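Home > Tables & Desks > Guline Work Table

Guline Work Table, Pale Wood Top

Updated 2018-01-11

We get more letters about the Guline than about anything else in the shop, and most of them start the same way: somebody saw one at a friend's house, put a coffee down on it, and then couldn't stop looking at the top. We understand completely! It's a plain table when you come right down to it – a flat top, four straight legs, no drawers – and the wood does most of the talking.

The Guline started out as a cutting table for our own sewing room at Brekulum, where we needed something wide enough for a bolt of fabric and low enough to sit at for an afternoon. Customers kept asking if they could buy the one we were using (we said no, twice, and then gave in and made more). These days people use it for homework, model kits, jigsaw puzzles, pastry, tax papers and, in one very nice house we delivered to last September, a long row of tomato seedlings.

About the top

Every top is cut from light-colored solid wood and picked for its grain, so yours will have its own pattern. Some are quiet, with lines that run nearly straight from one end to the other. Others wander and ripple a good deal more, a bit like the contour lines on a hiking map, with soft tan and a touch of peach in among the blond. If you have a strong feeling one way or the other, write it in the order notes and we'll do our best to match you up.

The finish is smooth with just a little satin to it, so it picks up daylight from a window without turning into a mirror. It goes nicely with darker things, too – grays and dusty blues look especially good set down on it. 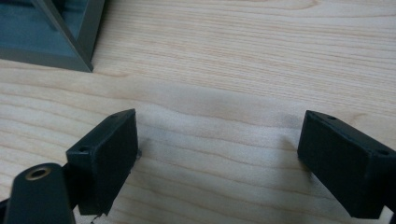 Size and delivery

The standard Guline is 200 cm long and ships in 2 cartons, one for the top and one for the legs and hardware. The top carton weighs 31 kg, so please have a second pair of hands ready when it arrives. Legs bolt on from underneath with the wrench in the bag, and you'll want to snug all the bolts by hand before you tighten any of them.

Looking after it

Wipe the top with a soft damp cloth and dry it along the grain. Spills are fine if you get to them soon. For hot pans use a trivet, and for craft knives use a mat. Once or twice a year, give it a thin coat of Kurkska wood balm, left on overnight and buffed off in the morning with an old T-shirt.

Goes well with

Ait Brahim stool, in natural or charcoal
Kurkska wood balm, small tin
Brekulum felt desk pad

We've now sent out some 3000 of these tables, and we still keep a spare set of leg bolts for every one. If you lose yours in a move, drop us a line with your order number and we'll put a bag in the mail.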